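Skoston eröffnet Mietwerkstatt für Menschen ohne Keller

Prendano, 21. November 2025. Wer in einer Stadtwohnung lebt und schon einmal versucht hat, auf dem Balkon eine Tischplatte abzuschleifen, kennt die Reaktion der Nachbarschaft. Der Werkstattbetreiber Skoston bietet dafür jetzt einen Ort an, an dem Lärm zur Hausordnung gehört: In der ehemaligen Knopffabrik Ambaye stehen 15 Werkbänke, die stundenweise gemietet werden können.

Die Halle misst 461 Quadratmeter und war bis August vor allem für ihr undichtes Dach bekannt. Inzwischen gibt es einen Maschinenraum mit Kreissäge, Bandsäge und Abrichte, einen abgetrennten Lackierbereich und ein Lager für halbfertige Projekte. Dort darf ein Stuhl mit drei Beinen bis zu fünf Wochen auf sein viertes warten. Danach wird freundlich angerufen, später weniger freundlich.

„Unsere Kundschaft kommt mit einem Regal im Kopf und geht mit einem Schneidebrett nach Hause“, sagt Geschäftsführerin Deolinda Louro. „Das ist völlig in Ordnung. Schneidebretter kann man verschenken, und die meisten Verwandten wehren sich nicht.“

Vor der ersten Nutzung der Maschinen steht eine Einweisung durch Tischlermeister Abílio Fonseca. Sie dauert einen Abend und endet mit einer praktischen Prüfung. Wer dabei Flipflops trägt, hat sie schon vorher nicht bestanden. Handwerkzeug kann ohne Einweisung ausgeliehen werden, mit Ausnahme der japanischen Sägen, die Fonseca persönlich verwaltet und ungern aus der Hand gibt.

Im Obergeschoss liegt der Kursbereich Soltness. Auf dem Winterprogramm stehen Zinkenverbindungen, Stuhlgeflecht und der Einbau von Küchenarbeitsplatten samt Eckverbindung, erfahrungsgemäß die Stelle, an der Paare am längsten schweigen.
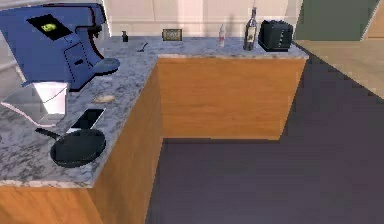

Für den Küchenkurs sind eigene Maße mitzubringen, nach Möglichkeit zweimal genommen und beide Male mit demselben Ergebnis. Die Teilnahmegebühr umfasst Übungsmaterial und Leihwerkzeug. Pflaster sind ebenfalls enthalten, werden aber nicht beworben.

Eine Werkbank kann tageweise oder im Monatsabo gebucht werden. Zur Eröffnung verschenkt Skoston 2.000 Zimmermannsbleistifte, die nach Einschätzung des Hauses binnen einer Woche sämtlich hinter irgendwelchen Ohren verschwunden sein werden.

Pressekontakt: Skoston, Deolinda Louro, Alte Knopffabrik Ambaye, Prendano. Besichtigungstermine für Redaktionen nach Absprache, festes Schuhwerk erbeten.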